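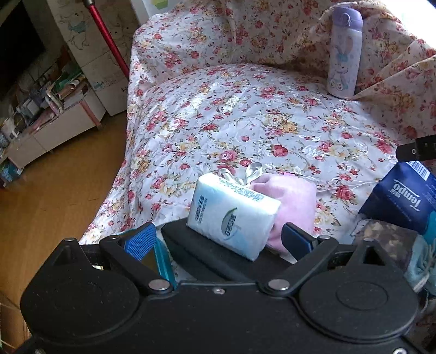 Hand-held gripper, pack of tissues, floral cover.

Clearing a sofa is a worse job for a machine than washing a car or painting a door, and I have spent most of October trying to write down why. The short version is that the surface moves. A table stays where it is when you press on it. A padded seat under a quilted cover sinks, and everything resting on it changes height and angle at the moment you were counting on it to hold still.

Take the tissue pack. It is roughly a brick, so on paper it is an easy object. The wrapper is thin shiny plastic, though, and part of it sits on a black case with rounded edges. Close the fingers too low and they catch the case too. Close them too high and they pinch loose film, which slides off the contents. The usable grip band is narrow, and with sunlight on the wrapper a camera has a poor idea of where the top edge is. There is also a ribbon standing up in loops behind it, which a planner will either treat as solid and avoid or ignore and snag.

I keep a list of chores by how close I think they are. Floors are done, within limits. Lawns too. Loading a dishwasher works in demos when the dishes are known. Folding towels works slowly. Tidying a seat full of mixed small things is well down the page, below wiping counters and above changing a duvet cover.

Michalis Papadakis, whom I worked with at Banico, puts it higher than I do. His argument is that tidying tolerates failure. Drop a tissue pack on a cushion and you pick it up again, while a dropped plate ends the shift. He is right about cost per failure. I think he underestimates how many different failures there are. At Banico we ran a bin-picking cell on molded caps, and after six weeks of tuning it had 50 part types it handled without complaint. Type 51 was a soft pouch of spare gaskets. The cell picked it up by the corner, let it swing, and jammed the chute with it on a Tuesday morning. We took it off the list and packed it by hand for as long as I was there.

Household objects are mostly type 51. On one seat you can have a plastic-wrapped block, a fabric pouch that collapses when squeezed, a drawstring bag, thin cords lying across a pattern of vines, and an upright insulated bottle. Each wants a different approach. The cords want none at all until something else has been moved. A person sorts that out in the time it takes to sit down.

Hand-held grippers are the part of this field I find most convincing at the moment. A person holds the tool and does the chore with it, a camera on the tool records what the fingers see, and a policy is trained on the result. You skip the arm during collection, and with it most of the cost. You also get the person's sense of order for free: which item first, from which side, how hard. What you don't get on a plain version is touch. The person's hand feels the slip through the tool and corrects, and the recording shows only the correction.

The patterned cover deserves its own paragraph. Segmentation on busy prints has improved a lot, but roses and vines under streaky sun are still a good way to produce edges that don't exist. Apostolos Triantafyllou ran a small test of this at Henríquez, with 126 grasps on plain gray cloth and the same number on a printed one. He told me the plain cloth won easily, and that most of the misses on the print were centered on a flower. I don't have his numbers, so take that as hearsay. 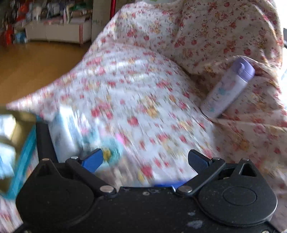 Can a home robot pick up a smooth bottle that is lying on its side on a cushion?

Sometimes, if the fingers can get past the widest part of the body and the cushion doesn't push back. A cylinder on a soft surface settles into its own trench. The sides you need are buried, and a straight descent drives the fingertips into cloth before they clear the midline. The usual answers are to grab the cap end if it sticks up, to push the bottle onto flatter ground first, or to approach along the crease so that the fabric spreads as the fingers go in. All three are known. Choosing among them from one camera view is the open part.

The soft pads help. Most fingers I see now have some compliant or textured facing, and on a smooth insulated bottle it makes a bigger difference than another few newtons of force. Parallel closing is fine for boxes. For cylinders I would like a finger that wraps a little, and I'd give up some precision on thin cards to have it.

Speed is the other gap. On the shop floor we measured everything in seconds per pick, and anything over six got questioned. In a living room the limit is looser, and a machine that takes all afternoon to clear a couch while you are at work might be acceptable. It has to know when to stop, however, and that means it has to know where things go. A bottle goes to the kitchen, unless it is full and somebody left it there on purpose. I haven't seen a good treatment of this. The Kakix people ask the user to tag items in an app, which moves the chore from the couch to the phone.

My current guess for a product that does this reliably in a house it hasn't seen before is around a decade. Michalis says half that. We have a dinner riding on it, and he picked the restaurant already.

Next post will be on finger pads, mainly wear. I have a set from the Bastwood line with a year of use on them, and the edges went long before the faces did.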